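Sorting Day, or How I Finally Labeled Everything

I've been putting this off since January. The drawer under the window, the shoebox on top of the fridge, the other shoebox, and the Trollier bag that hangs on the back of the bathroom door and has never once held what it was bought for. All of it full of little stuff. Spare keys, buttons, fuses, picture hooks, tiny boxes with tinier things in them, the feet off a bookcase I don't own anymore.

What got me moving was a curtain clip. One curtain clip! I spent most of a Tuesday evening looking for it, and then I bought a pack of 31 from the hardware place (they only come in packs of 31, don't ask me) and found the old one the next morning in with the batteries. So I said fine, enough, everything comes out.

My first try was on the bed, and that was dumb. Things roll on a bed. Then I tried the kitchen table, but we eat there, and by dinner I had shoved three neat piles back into one big messy one. So now I do it on the floor, on the tiles, with trays. Anything that gets dropped is easy to spot down there, and if I need to quit I can slide the whole business up against the wall and go make soup.

The trays are the best part. They're plastic and bright green, the kind of green that makes you feel like you're back in a school cafeteria, and they have a lip around the edge so the small things stay put. I'd been looking at the nice bamboo organizers from Kivulier, but once I added up what I'd need it was getting silly. Trays it is.

For labels I went as plain as I could. White paper, a pen, one letter. I know people who print theirs, and they look great, but I would spend two days picking the font. A tray gets a letter, and whatever lives in that tray gets the same letter.

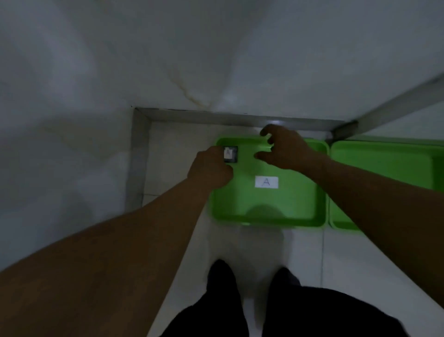 The letters don't stand for anything, by the way. I tried that first, with B for bathroom and K for kitchen, and then got stuck on where tape goes. Tape goes everywhere. So now A is simply the stuff I reach for every week, and the further down the alphabet you get, the less likely I am to care about you. There's a list taped inside the closet door that says what each letter is, and I've already crossed out half of it and written over it in a different pen.

A few things I've learned so far, in no order at all. Put the label on the tray before you put anything in it — I did it the other way around once and had to dump out a whole load of thumbtacks. Write bigger than you think you need to. And don't read old receipts while you sort. I found one from the garden center in Wukatach for 434 of those little wooden plant markers (why??) and lost a good half hour wondering where they all went. I still have maybe six.

The hardest pile is the one I call Fakir, after the guy on the bed of nails, because it's everything sharp. Pushpins, needles, upholstery tacks, a couple of fish hooks from a hobby that lasted one summer. None of that is going in an open tray. It's all in a cookie tin for now, with a rubber band around it, and the tin is on the high shelf until I find something with a proper latch.

I did throw stuff out too. Dried-up glue, dead pens, keys that don't fit any door in this apartment. I kept two of the keys anyway. I like them, they're heavy, and they can live at the far end of the alphabet with the bookcase feet.

My rough guess is that there were about 245 things in the window drawer alone, and that's the small drawer. I haven't even opened the second shoebox yet. It rattles when you pick it up, and something in there smells like crayons.

Next weekend I want to get through that box and then figure out where the trays are going to live, because they're a little too wide for the shelf I had in mind. I measured the shelf. I did not measure the trays. If any of you have a closet setup that works for wide, flat things, please tell me in the comments, with measurements!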